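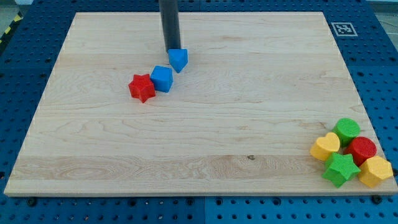

Who decides where a sponsor's logo goes on a race glove?
At Brelten the team sends a layout drawing, and the glove maker then moves each logo clear of the seams. The team signs off the final position on a sample pair.

Visit to the Brelten glove works, 8/12/24

The tour began in the print room. Sponsor logos arrive as flat artwork and are redrawn for the back of the hand, where the usable area is narrower than most sponsors expect. A wide logo is either reduced or run along the cuff. Albane Arnaud, who led the visit, showed us two proofs for Delaunay, one with the name across the knuckles and one on the wrist strap. The knuckle version was rejected as unreadable with the hand closed on a wheel.

Printing is done before the panels are sewn. Each glove back passes through the press 3 times, with white laid down first. Red printed straight onto dark fabric comes out brown, and an old Furno sample on the wall showed the fault clearly.

Cutting and sewing are upstairs. The Prirkach order was on the benches, 852 pairs in 4 sizes. External seams are used on the fingertips. Finished pairs are checked against the signed sample and bagged by size.

The test room was closed. Questions were taken in the canteen, mostly on replica gloves, which are made on a separate line and carry no fire rating. Parking is behind the building, entrance on the left.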